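Ticket 862 – Hand gripper order, replacement pads and spares budget
Opened by: Trinity Esposito
Queue: Equipment and purchasing
Status: Waiting on vendor
Watching: Katherine Pacheco, Jhosep Cárdenas

Trinity Esposito, 9:10 am
Hi all, opening this one so we stop doing it in four different email threads! Short version: I need to get the next round of handheld grippers and parts ordered before the May budget closes, and the quote from Murska doesn't match what we asked for. We wanted two more pairs, plus finger pads, plus marker blocks. They quoted two pairs and a "service bundle" that has no pads in it at all (I read it three times, and then I read it to Katherine over the phone).

Numbers so far:
Finger pads, Palla soft type, per set: $95
Marker block, printed and mounted: $80
Service bundle: $400

So for the price of one bundle we could get four sets of pads and still have change. I don't know what the bundle is for. The line just says "support and consumables," and the consumables turn out to be screws.

Katherine Pacheco, 9:42 am
Can you say which tasks the pads are for? I can't approve pads in general. Last time we bought the stiff ones and they're still in the drawer.

Trinity Esposito, 10:05 am
Yes! Fair. It's bottles, mostly. Lotion, shampoo, drinking bottles, anything tall and roundish that people pick up at home. The bathroom set and the big room both use the same grippers, so whatever we buy has to work for both.

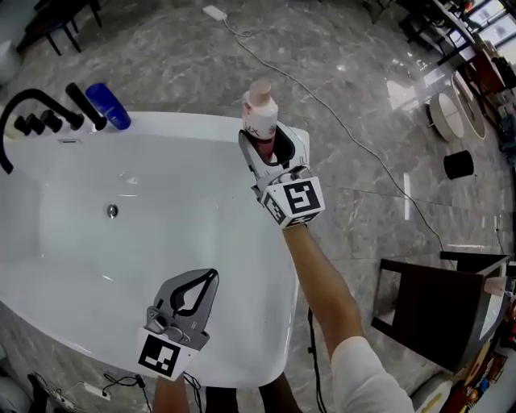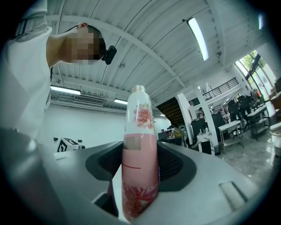

I'd like to stay with the soft pads for all of that. The stiff ones were fine on boxes, but on a smooth bottle I had to squeeze so hard my hand cramped, and I really don't want to put people through a whole afternoon of it. So my request is soft pads only, and the drawer can keep the stiff ones.

Katherine Pacheco, 10:20 am
OK. Soft pads, bottles, both areas. How long does a set last?

Trinity Esposito, 10:31 am
That's the part I can't answer well. I went back through our notes and we never wrote down when a set went on, only when somebody complained about it. Jhosep, do you have anything better?

Jhosep Cárdenas, 11:15 am
Not much. I've been swapping them when the surface goes shiny, or when a corner starts to lift. I keep the old ones in a bag under the bench, so I could at least tell you how many we've been through. Also, please check the pad mount before ordering. The Puma pads look the same in the photo on the vendor page and they do not fit. The clip is a hair wider. I found out with a file in my hand.

Trinity Esposito, 11:28 am
Oh no. OK, good to know – I had a Puma listing open in another tab as plan B, so that tab is now closed. Palla only.

Could you start putting a date on the back of each set when it goes on? Paint pen is fine. Then by the next order we'd have a real number and I won't have to guess in front of Katherine.

Jhosep Cárdenas, 11:30 am
Will do. Starting with the pair that's going on today.

Trinity Esposito, 1:50 pm
Called Murska, got Yesenia Mamani, who was very nice about it. What I learned:

The bundle got added by their quoting form. It goes on every order with more than one pair unless somebody unticks it. She's taking it off.
Pads are a separate line and they do have them. She's checking the count.
Marker blocks can come bare or mounted. Mounted is the $80 price. Bare is cheaper but she didn't have the figure handy.
Shipping would come out of the Nenwood warehouse, and that leg is the slow one.

I asked about bare blocks because we could mount them ourselves, but then I remembered the two we glued on slightly crooked last winter and how long it took to sort out the tracking afterward. I'd pay for mounted. Katherine, I know it's more. Consuelo spent almost a full week on that and I'd rather buy her the week back.

Consuelo Cuadros, 2:06 pm
Mounted, please. I'm begging.

Katherine Pacheco, 2:24 pm
Mounted is approved. Pads approved, soft, Palla only. Send me the new quote with the bundle off and I'll sign it. If the pads are on back order, split the shipment so the grippers don't sit and wait for them.

Trinity Esposito, 2:30 pm
Thank you!! Asking for the split now. I also put a line in the planning sheet called "pads, recurring" so they stop showing up as a surprise, and left the amount blank until Jhosep has some dates for us.

Trinity Esposito, 4:40 pm
Revised quote is in and attached to the ticket. Bundle gone, pads on their own line, blocks mounted. Still no ship date from Nenwood, so I'm leaving this as waiting on vendor and I'll nudge Yesenia in the morning.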